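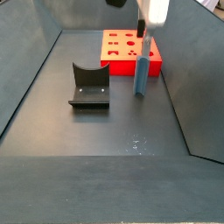 How do you keep a new year intention going past February?

Posted December 2020 in Habits & Home Life
Viewed 1798 times
3 answers

saltmarshmoth

Hello all, long-time lurker, first go at posting so be kind!

Every year I pick one thing for the year. I don't do resolutions with numbers in them (I tried the gym one, we won't speak of it), it's more of a general direction. Last year it was "be outside more", the year before it was "finish what I start", which I'm sorry to say I didn't finish. This coming year I'd like it to be "slow mornings". I want to get up a bit before I need to, have a cup of tea sitting down, maybe write a page, maybe walk down to the river at Floden and back before the day gets going. Nothing dramatic!

My trouble is that I'm brilliant at this sort of thing in January. I buy the notebook, I lay my walking things out on the chair, I go to bed at a sensible hour and feel terribly pleased with myself. Then February comes along with its drizzle and its dark, I have one bad night's sleep, miss a morning, miss another, and by the end of the month the notebook is holding up the wonky leg of the bedside table. I've got one here that has 202 pages in it and writing on the first few. The handwriting gets bigger as it goes along, which I think was me trying to fill the page faster.

So what do you lot do? Do you track it? Do you tell people? I was given a Plandel planner for my birthday, the one with the little boxes down the side for ticking off habits, and I can't decide whether it would help or whether it would just be one more thing to feel bad about. I do love a tick box, but I also know what a row of empty ones does to me.

I should add that I live with a night owl who comes to bed when I'm thinking about getting up, so anything involving loud alarms or blenders is out. 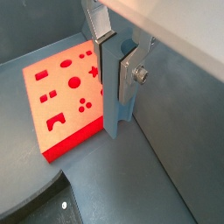 Shape sorter block with a blue piece held just beside it.

Thank you in advance, and sorry this is long. I went back to take some bits out and seem to have put more in.

Iltonow

Oh I could have written this, right down to the table leg! Mine was a cookery book but the principle is the same.

I've kept a morning thing going for 3 years now and I am not a disciplined person, ask anybody who has seen my car. What changed it for me was making it much, much smaller than I wanted it to be. My first version was like yours, tea and writing and a walk and some stretches I'd got out of a magazine, and it took the best part of an hour. Lovely on a day off. Hopeless on a wet workday with a boiler that won't light. So I cut it down to the tea. Just the tea, sitting in the chair by the back window, phone in the other room. If I drink the tea I've done it, and anything that happens after that is extra.

Most days something does happen after that, by the way. I'd say I end up writing a few lines more often than not, and if it's light and dry I'll go round the block. But I don't count those and I don't expect them, and when I've got a cold I have my tea and go back to bed feeling quite smug.

On missing days: I used to have a rule that I could never miss 2 in a row, and lots of people swear by that one. It made me miserable. I'd miss the second one and then think well, that's it, rule broken, see you next January. Now I haven't got a rule. I missed a whole fortnight when my sister's family was staying and there were children sleeping in the room with my chair in it. When they went home I made the tea and sat down again and that was that.

The other thing I'd say is get the evening right first. I know it's boring. But if you're getting up earlier on the same bedtime you're just borrowing sleep, and in my experience it gets collected in the middle of February when you can least spare it. I put the kettle, cup and teabag out the night before (silly, saves no time at all, but I like seeing them there) and I'm in bed before the late film starts. I did miss the late film for a while. I've got over it.

As for the night owl, I have one too. Socks on the stairs, a little lamp instead of the big light, and fill the kettle the night before so the tap doesn't set the pipes banging. We haven't had a cross word about it since I stopped using the coffee grinder.
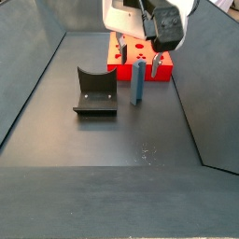 Oh, and the walk! I'd keep the river for weekends if I were you, at least until the clocks go forward. The path at Floden is gorgeous but it's pitch black at that time of year and there's that boggy bit by the second gate that never drains. I went in up to the shin there once and walked home with one brown leg. There's a Magalhães on the high street that opens early and does a very nice custard tart, so on a Saturday I do the river, then the tart, and get home when the house is just waking up. Having something nice at the far end gets me out of the door on mornings when the view wouldn't.

Good luck! Come back and tell us how you're getting on, and if the answer's "badly" we'd like to hear that as well.

tinpotgardener

just do it or don't, life's too short for planners

pebble_and_oats

I'm going to stick up for the Plandel a bit, as I've used one for a couple of years and I do get on with it. But I don't use the tick boxes the way they're meant to be used. I only fill them in looking backwards, on a Sunday night, and if I can't remember whether I did a thing I leave it blank and don't fret. I've also stopped writing the habit names in for the whole year in pen. I put them in pencil a month at a time, so if I've gone off something I can rub it out and it never existed.

What I'd ask you is whether you want slow mornings or whether you want to be somebody who has slow mornings, if you see what I mean. I spent a long time trying to be a morning writer and I am simply no use until I've had breakfast. I moved my notebook to the evenings, after the washing up, and it's been easy ever since. Same notebook, same pen, same me. So if you get to February and it's falling apart, before you give up on it altogether you could try shunting the quiet bit to a different part of the day and see if it sits better there. You might find you're sharing the sofa with your night owl, which would be company at least.

Also (and I realise this is cheating) I don't start in January. Everything's dreary, I'm full of cheese, and the whole world is shouting about fresh starts. I start mine when the crocuses come up in the front garden. They were late this year and so was I.

saltmarshmoth

Thank you, these are so helpful! I've rubbed out half of what I'd put in the planner already and moved the kettle. I'm going to try just the tea to begin with and leave the writing for whenever it feels like turning up. And Iltonow, I know exactly the boggy bit you mean, I lost a glove there last winter and it's probably still in it. Will report back once I've seen how February goes.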